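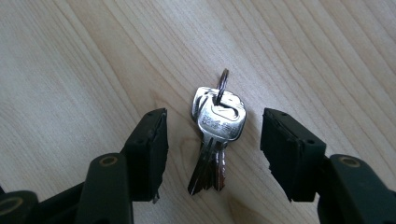
Photo: Huw Prosser

Our district council has a park ranger service with 16 posts on paper and five people in them. I think it should fill the rest before it spends another penny on signs, apps or visitor strategies, and I think the county ought to help it do so.

The matter came up again in September, when the council met to discuss the future of Lirkemar Country Park. Most of the meeting was taken up with a proposal from a consultancy called Ratent, which would like to install counters at the entrances and produce a monthly report on who goes where. The rangers were given a short slot near the end. Their request was simple. They wanted the vacant posts advertised, and they wanted a standing agreement with the county so that the two bodies stop working on the same woods without telling each other.

That second request deserves more attention than it got. Lirkemar belongs to the district. The river bank on its eastern side is looked after by the county, and so is the bridleway that crosses it. If a tree comes down over the bridleway, a district ranger may tape it off but may not cut it up. The job goes to a county contractor, who works from a list. Last winter an ash lay across the path below Hisow Farm for 16 days. Riders went round it through the bluebell wood, and the ground there is still a trench.

The same happens with litter, with fly-tipping and with dogs among the sheep. A ranger who sees something wrong on the county side fills in the same web form as the rest of us. I have spoken to people at both councils and found them reasonable. They agree that the arrangement is poor. Each says that the other would have to move first.

An agreement would cost very little. It could say that whichever service reaches a problem first may deal with it, up to a sensible limit, and that the bills are settled at the end of the quarter. It could give both teams one radio channel and one map. Neighbouring fire brigades have worked across each other's boundaries for generations and the public has never been troubled by it.

The vacant posts are harder, and I accept that. The district has less money than it had, and care for the elderly and for children in the county is taking a growing share of what we all pay. A councillor told the meeting that you cannot put a heron before a home help. I would not want to. But the Ratent proposal was not going to pay for home helps either. It was going to come out of the parks budget, and that budget should be spent on parks.

I walk at Lirkemar most mornings, usually before eight. Ten years ago I would meet a ranger on perhaps every second walk. You learned things from them. One showed my daughter how to tell a stoat's track from a weasel's. They also knew which gate had dropped on its hinges and which family was camping by the reservoir with nowhere else to go, and they dealt with both. Now I can go for weeks without seeing one. They are in the van, driving between five sites.

Some will say that a park mostly looks after itself. Parts of it do. The heath at the top does not. It needs grazing or cutting, or it turns to birch scrub, and the nightjars that people travel to hear will go elsewhere. The Blöndal meadow, left to the public by the family of that name, came with a condition that it be cut late each summer and the hay taken off. It was cut this year. The hay was left lying, as there was no one to cart it, and anybody who knows about wild flowers will tell you what that does to the soil after a few seasons.

More than 200 residents signed the letter asking the council to think again. It has been noted, in the language of the minutes, and will be considered alongside the budget. I hope councillors read it before then, and I hope the county is sent a copy.

My own suggestion is to start with two posts at Lirkemar and a written agreement on the river bank and the bridleway, and to review both after a full year. Ratent's counters can wait. If the council wants to know how many people use the park, a ranger at the gate could give it a fair idea, and could mend the gate as well.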